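3.2 Glaze wear and cleaning habits in shared kitchens

The second part of the survey dealt with how small glazed pots are used and cleaned once they leave the shop. Earlier work on household stoneware has mostly relied on laboratory wear, in which a weighted pad is drawn over a test tile for a fixed number of strokes. That method gives repeatable results, but it says little about kitchens where several people cook with the same pot and wash it in their own way. We therefore asked residents of two shared housing blocks, Stostside and Mokgethi, to keep a short record of each use.

Each household received one lidded pot from the Dasasau line and a printed log sheet. Residents wrote down what was cooked, how long the food stayed in the pot, and how the pot was washed. No instructions on cleaning were given apart from the care label. The pots were collected after 23 weeks, and the inner surface was checked for gloss with a handheld meter at nine fixed points. Pots with chips on the rim were kept in the sample, but any reading point that fell on a chip was dropped.

Loss of gloss was greatest on the inner wall just above the base, where spoons and scouring pads meet the curve. The rim and the outer wall changed very little. Households that reported soaking the pot before washing had smaller losses than those that scrubbed at once, and the difference held at both sites. Tomato dishes and vinegar left overnight were linked with dull patches, though the log sheets were not detailed enough to separate the effect of acid from the effect of the harder scrubbing that often followed. Petronella Pretorius reached a similar view in her interviews with residents, several of whom said they only reached for the steel pad when sauce had dried on — a habit the care label does not mention.

Dishwasher use was less common than we expected. At Stostside the machines are in a basement room, and most residents washed by hand in their own units. At Mokgethi the kitchens have their own machines, but the logs show that pots were often left out of a full load and washed later at the sink. The comparison between machine and hand washing should be read with this in mind.

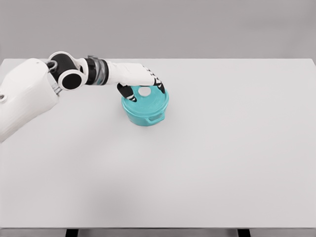 Figure 4. Small teal pot on a plain white tabletop (computer rendering).

Color had no clear effect on measured gloss, but it did affect what people noticed. Residents with darker pots complained of gray spoon marks less often than those with cream pots, even where the meter readings were close. Some of these marks came off with a mild paste cleaner and were metal left by utensils, so they should not be counted as wear. We cleaned all pots with the same paste before the final readings. The Hustolano study skipped this step, and its higher figures for light glazes may partly reflect that choice. Section 3.3 turns to the lids, which were logged separately.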